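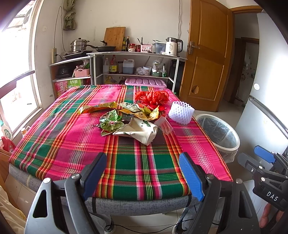

3 min read

Grip readings fault stops table clearing work

Sun 7 August

Tisach has stopped using recordings from the table clearing task at the Agudelo apartment after a fault in the hand-held grippers was traced to the jaw position sensor. Collection on other tasks continues. Any clearing session recorded since the June service should be treated as suspect until it has been checked.

The fault came to light at Pindham, where the arm trained on these recordings is tested. The arm was clearing wrappers and a plastic bag from a table into a bin. It picked up the bag without trouble and then moved to a drinking glass, which it should have left alone or held lightly. The jaws kept closing after contact and the glass broke. The arm did not register an error. The operator pressed the stop and the table was cleared by hand.

No one was hurt. The operator was standing outside the marked area and had eye protection on. Some glass reached the floor on the near side of the table, where people normally walk when they reset the objects between runs.

The first assumption was a problem with the arm. The Pindham team changed the jaw motor and ran the test again with a plastic cup. The cup was crushed. They then played back the training recordings and compared the jaw position in the log with the video from the same moment. In many of them the log showed the jaws farther apart than they were. The arm had learned to keep closing past the point where a person would have stopped.

The error was as large as 3 millimeters at the closed end of the range. That makes little difference on a box. On a snack wrapper it is more than the thickness of the object, and the log can show an open gripper while the wrapper is being carried to the bin.

Nelly Mosquera, who handles equipment at Tisach, took apart two of the affected grippers. The small screw that holds the sensor to its bracket had worked loose in both. With the screw loose, the sensor turns slightly each time the jaws close hard, and it does not always turn back. The reading shifts a little during a session. The calibration at the start of the day looks normal, so the operator has no way of knowing.

"We were checking the grippers when they were cold and hadn't been used yet," Mosquera said. "They all passed. If we had checked them again at lunch we would have found this weeks ago."

The screws were removed and replaced during the June service, when new finger pads were fitted. The service sheet gives a torque for the pad screws and none for the sensor bracket. Thread locker was used on some units and left off others, and the sheet has no box to record it. The supplier, Vameretti, has been sent the two brackets along with the logs. It has not yet said whether the design will change.

Clearing work is harder on the grippers than most of our tasks. Crumpled packaging is light and gives very little resistance, so people squeeze until the fingers meet. Bags are worse, as they slide out unless they are pinched hard. Operators on folding and pouring tasks close the jaws far less often, and the units used for those tasks showed no movement at the bracket. They will be inspected anyway.

What changes now

Every gripper is to be calibrated at the start of a session, after each 30 minutes of recording, and again at the end. If any two readings differ by more than the limit on the card, stop, tag the unit and note the time. Do not tighten the screw yourself. We need to see the bracket as it was.

Sensor bracket screws will be marked with a line of paint across the head and the bracket. Look at the line before you pick up the gripper. A broken line means the screw has turned.

Keep your free hand away from the fingers when you hold a second gripper close to the first. This is already in the operator guide, but one person reported a pinched fingertip while we were asking about the sensor. The skin was not broken. Small pinches still need a report.

At Pindham, glass and ceramic objects are off the test table until further notice. The arm now has a limit on jaw force that does not depend on what it learned from the recordings. It should have been in place before the first run with a glass, and the test checklist has been changed to ask for it.

What happens to the recordings

About 100 sessions from Agudelo are being held back. Where the fingers are in clear view, the jaw position can be worked out from the video and the log corrected. That is slow, and it does not work when a bag or a cloth covers the fingertips. Those stretches will be dropped.

Operators will be paid for all sessions, including the ones we can't use. The fault was in the equipment and in our service sheet.

Clearing work at Agudelo will start again when the marked units come back from Mosquera's bench. Leave the grippers now at the apartment in their cases, with the batteries out, until she collects them. Questions about a particular session should go to her with the session date and the unit tag.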